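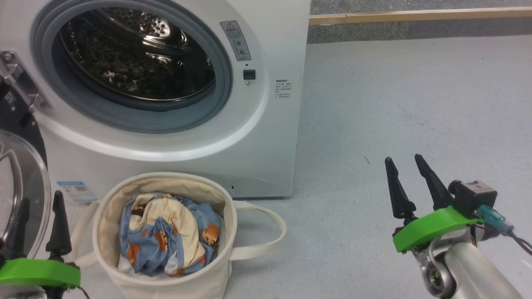 Laundry Room: Keeping the Front-Loader Fresh

By Aliki Karamanlidis
March

We use cookies to remember your newsletter settings. Accept | Manage

The front-loading washer at the Bodham house gets used by all 11 households, and a few people have asked why towels sometimes come out with a stale smell. Most of the time it is the rubber seal. Water and lint collect in the fold, so please run a dry cloth around it after your last load and leave the door open.

Sławomir Cieślak will clean the filter on the first of the month. The filter is behind the oval cover at the bottom of the front panel. Leave that cover shut between cleanings. If the machine stops with water in it, send him a message and don't start another cycle.

Some reminders on loading:

Check the drum before you put anything in. Small socks stick to the metal at the top.

Kids' bedding and printed fabrics go in cold, inside out. Two fitted sheets at once will ball up, so wash them separately.

Canvas baskets can stay on the floor in front of the machine while your load is running. Tuck the handles in so the door can swing. Take the basket home with you when you finish.

Quiet hours have not changed. The last load should be finished by 10 p.m.

A spare bottle of detergent is on the shelf for anyone who runs out. Please replace what you use.

Related items
Fallislow garden beds: who has which plot
New drying racks at Kumsa
Runo bike shed key returns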